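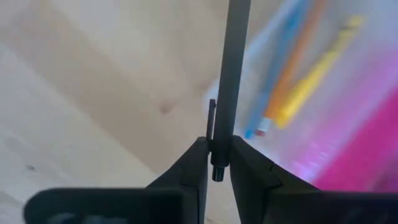
I'd been meaning to talk to Elaine Medeiros for ages, ever since a friend posted me one of her letters. Not a letter to me, I should say! It was a letter Elaine had written to my friend, who had never met her, and it went on for five pages about plums, a broken gate and whether it's ever all right to read the end of a book first. I was hooked.

Elaine runs a letter-writing circle called Barkura, which started in her kitchen in August three years back and now has 226 members. You send her your name and a few lines about yourself, and she finds you someone to write to. She does all the matching by hand, at a table covered in envelopes, and she moved a great pile of them so I'd have somewhere to put my tea.

"I don't match people on hobbies," she told me. "Everyone thinks I should. But two gardeners will just send each other lists of what's come up. I'd much sooner put a gardener with someone who hates going outside."

I asked how she'd got into it and she laughed and said boredom, mostly. She'd left her job in the accounts office at Trolta (she was there 25 years) and found she missed the post coming in. "Silly, isn't it? It was only invoices. I liked opening them, though."

Her first pen friend was Decha Nilsuwan, who used to bake for a living and was up at hours when there was no one to talk to. The two of them still write every fortnight, and he happened to be visiting when I came round, so I got to ask him about it too.

"My first letter was terrible," he said. "I wrote it like a form. Name, age, where I live. She wrote back and asked what I'd had for breakfast and what I could hear out of the window. So I told her, and that was four sides gone."

That's still the advice she gives new people who get stuck. I tried it myself that evening and filled a page and a half before I'd even got to any news, so I can report that it works on me at least.

What about handwriting, I asked, as mine is dreadful. Elaine waved this away. "Some of them print everything in capitals. One lady types hers. I had one letter where I could only read every third word and I enjoyed it very much." Decha thinks she's too soft on this (he'd like people to leave a decent gap between lines, and he said so twice).

Not every match lasts. Some people send one letter and go quiet, and Elaine used to chase them. Now she gives it a couple of months and then quietly finds the other person someone new. She did tell me about one pair who fell out over a crossword clue and haven't written since, but she wouldn't say what the clue was, however much I begged.

She'd like to get everyone together for a lunch next year, though Decha isn't keen. "I know what I think they all look like," he said. "I don't want to be put right."

If you'd like to join, a note to Elaine is all it takes, and stamps are always welcome. I've had my own match through already. She keeps bees, and I'm scared stiff of them, so I suppose we'll have plenty to say.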